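Projects > Bench Chores > Gallery

Bench Chores: Sorting and Putting Away

This gallery covers the tabletop part of the Virberg chore trials. The question behind the trials is a narrow one: which of the small jobs in a kitchen, an office or a packing room can be given to a machine today, and left to it. Driving to the table is excluded. So are stairs, doors, pets and anything with a hot surface.

Tidying loose items is usually listed among the easy chores. For a person it is. The items are light, the distances are short and a mistake costs nothing worse than a pen on the floor. For a machine the same job breaks down into locating the item, choosing where to grip it, closing with enough force to lift it, and letting go in the right place at the right angle. Each step can be done well in isolation. The difficulty is in the joins between them, where a small error in one step is passed on to the next.

Slim round objects are a good test. They roll when touched. They turn in the fingers if the grip is off center, and a shiny or see-through body is hard for a depth sensor to read. A cup adds a further problem. The opening is small compared with the length of the stick going in, so the final angle matters more than the final position, and a light cup can be knocked over by a gripper that comes in too low. Noémi Deák, who wrote the scoring sheet, gives a dropped item and a tipped cup the same penalty. Chiến Quan would like the cup to cost more, on the grounds that a dropped item can be picked up again and a tipped cup usually ends the run. The question is open, and the tables use her version.

A trial is scored over five runs with the layout changed between runs. Changes are modest: the tray turned, the cup moved a hand's width, the lighting switched from the window side to the ceiling. A run counts as complete if no person touches the table. Speed is recorded but not scored. A slow machine that finishes is useful in a home where nobody is waiting, and much less useful on a packing line, so a single speed score would have been misleading for one group of readers or the other.

Two general findings so far. First, picking up is ahead of putting down. Most of the lost runs end with the item already in the air. Second, using two arms helps less than expected on a job of this size. The second arm can steady a container or take an item across, but it also takes up space, throws shadows on the work and has to be kept out of the way of the first. On folding and bagging the balance is different, and those trials are kept on a separate page.

The short answer for tidying a table, then: under supervision, yes. Unattended, with a layout the machine has not met before, we would not sign off on it yet – the failures are minor ones, but they come too often. A shop that can fix its trays and cups in place should expect better results than a household can. 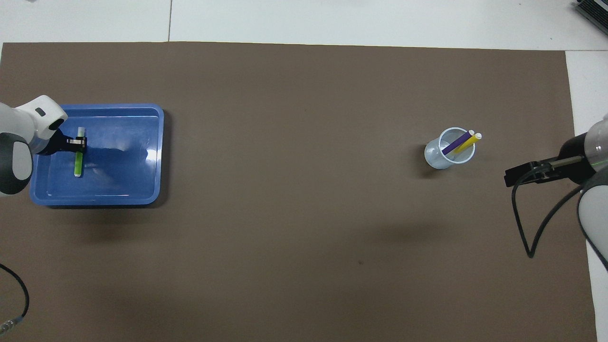

Page last changed: June, by N. Deák

Colored sticks, tray and cup. The left gripper has the green one upright in the blue tray, held near the middle. Purple and yellow are in the white cup, both leaning the same way, with the right gripper open and pointed toward it.

Notes on the setup. The brown paper gives a plain matte background and is cheap to replace. It also shows shadows clearly, and these are worth watching: a broad band lies across the center of the sheet. A vision system tuned on an evenly lit table may treat an edge like that as an object.

A raised wall on the tray stops sticks from rolling away, but it limits how low the fingers can approach from the side. Glossy plastic is a second cost. The highlights along the inner wall move whenever the lamp or the head camera moves. A matte tray is the obvious fix for a shop. In a home the tray is whatever the household already has, so the glossy one stays in the trials.

Corrections to the scoring tables go to Chiến Quan. Please give the trial name and the run number.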